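Search this site Search Go
Last updated: 09/12/2025

What I learned from a year of washing by hand

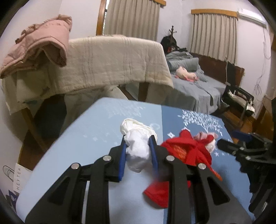 When I moved to Driltmont in August, the flat had no washing machine, and the landlord told me one would come "soon". I am still waiting. At the beginning I carried everything to the laundrette on Lodhi Street, but it is over a 40 minute walk with the hill, and so I started to do the small things in the bathroom sink. Small things means socks, tea towels and white cloths of the kind you see in the photo, which crumple into a ball the moment you pick them up. Cloth like this looks bright white in one part and a little creamy in another, and for a long time I believed that the creamy colour was dirt. Now I think that in my own cloths it was mostly old soap.

My mother always used too much powder and I did the same. The water in Driltmont is hard, and the powder stays in the cloth and makes it stiff. A neighbour from the second floor advised me to use half, then half again. I bought a soap called Plustirus from the corner shop, a plain bar without perfume, and one bar of 600 grams has lasted me since the autumn. I rub it only on the stains and leave the cloth in warm water while I cook.

Rinsing is the part I used to hate. I do it 2 times in cold water, and a third time if the water is still cloudy. For wringing, I roll the wet cloth inside a dry towel and press with my knees. My wrists are not strong and twisting made them hurt for days -- also it pulled the corners of my good napkins out of shape, and they never came back.

Drying in winter is still a problem. I have a line over the bath and a folding rack which I bought second-hand in Dolness. The rack is a bit rusty on one leg, so I put white things only on the upper bars. With the window open a little, tea towels need one night. Jeans need three days and smell like a cellar, so jeans still go to the laundrette.

I was asked in a comment if I boil my cloths. I did it once, in the big soup pot, and the kitchen window was running with water until the evening. Maybe I will try again in spring, when I can keep the door open.

Next time I want to write about wool, which I have ruined already one time.

Get new posts by email. Enter your address Subscribe
This site uses cookies. Accept Read more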